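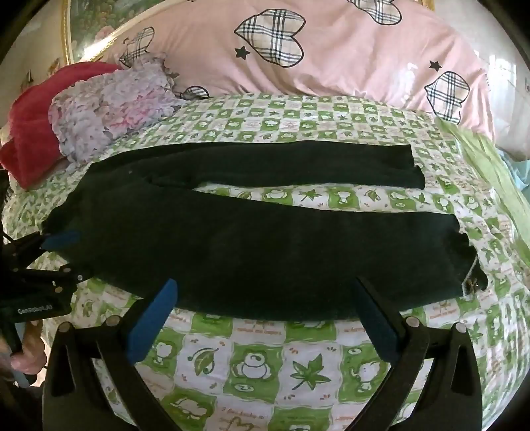

By Bhupendra Grewal, for the Skunstead press office

October

SKUNSTEAD OPENS ITS FOLDING ROOM, ASKS PUBLIC TO BRING THE CLOTHES OFF THE CHAIR

Skunstead, the laundry and mending shop, will begin teaching people to fold their own clothes this October. The shop is aware this could cost it business.

The Folding Room is a spare bedroom above the shop, with a bed, a lamp and a great deal of knitwear. Classes run 50 minutes and start at 7 p.m. Each one is taught on the bed, the surface most households use whether they own a table or not. Frog-print sheets are welcome. The green and white checks help beginners line up a sleeve, and the frogs have so far kept their opinions to themselves.

The first class covers dark knits, a subject that drew 154 letters when Skunstead asked customers what defeated them. One writer could not tell the front of a sweater from the back until he was wearing it at work. The advice is to lay the thing out flat, look for the tag, and start there.

"People fold in midair, like they're fighting a kite," said Ravindra Upadhyay, who teaches the evening group. "Put it down. Smooth it. Then we can talk."

Later classes take on fitted sheets, baby clothes and the drawer that no longer shuts. Toon Van Loon will lead the fitted sheet session and has asked that expectations be kept low.

A place costs 388 rupees, or 508 with a mending lesson from Ashok Sisodia, who will show how to sew on a loose label and close a small hole in a cuff. Students should bring three garments, at least one of them fuzzy. Socks are not covered. Skunstead tried a sock class last year and would prefer not to discuss it.

Names are being taken at the shop counter, where a printed folding guide is also free while the 2000 copies last. The guide comes folded. Getting it back that way is up to you.

Press questions: Bhupendra Grewal, at the Skunstead counter, mornings.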